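Drikow project report – sequencing two arms on one table
Snædís Vídalín, Oct 15, 2018

So my part of Drikow was the step planner, which is the bit of code that decides which arm gets to move and when. Lies Vermeulen had the perception side and Wim Verbeke did the low-level control, and the three of us share one repo and one very crowded whiteboard. Our supervisor was Riet Van Acker. I'm only writing up my own part here, so if you want to know how the glass detector works, go bug Lies (she'll love it).

I started in April with the dumbest thing I could think of: one long script. Left arm does a thing, wait, right arm does a thing, wait. It was fine for stacking blocks. Then we moved to making coffee and the script got to 889 lines, and changing one wait in the middle broke everything after it! I threw it out over a weekend and I don't miss it.

The new version is a small behavior tree. Every action (reach, grasp, pour, let go) is a node with a check before it and a check after it. If the check after fails, the tree backs up to the last safe pose and tries again, twice at most, and then it stops and prints the name of the node. Printing the name sounds like nothing but it saved me more time than anything else I wrote.

The hard part was sharing space. Both arms want to be in front of the coffee machine, and Wim's controller will happily drive one into the other if I ask it to. I split the table into zones and each arm has to hold a lock on a zone before it enters. My first locks were too big, so one arm would sit there forever while the other fiddled with a capsule. Cutting the zones smaller helped a lot, but then I got a deadlock where each arm was holding the zone the other one wanted – classic, and yes, we had it in lectures. Now zones always get locked in the same order and I haven't seen it since.

Pouring was the other headache. Two grippers have to be close together on purpose, so the zone idea falls apart. I ended up with a "joint" node that owns both arms at once and hands them back when it's finished. Lies gives me the rim position from the wrist camera every 400 ms, which is slow, so the node holds the cup arm still and only moves the other one. Yayra Amoah from the Stallport group suggested that and I wish I'd asked her sooner.

Over the whole project I logged 1094 node runs, and 646 of them were on the final tree. What I'd still like to fix: the tree doesn't know about glare on the glass, retries are all the same (it should try a different angle), and my config files are a mess, sorry Wim.

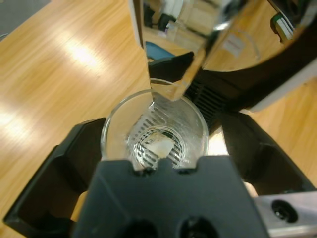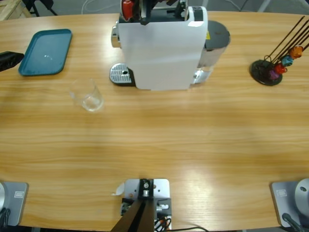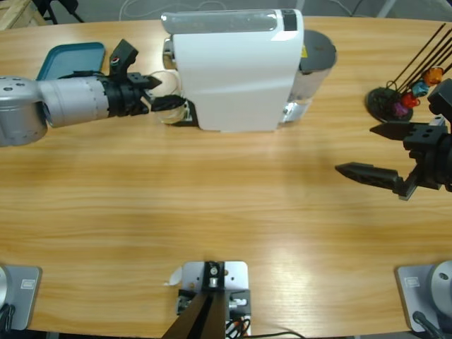 Coffee task: a container tilted over the clear cup, seen from the wrist (first), and the table with both arms and the capsule rack (second and third).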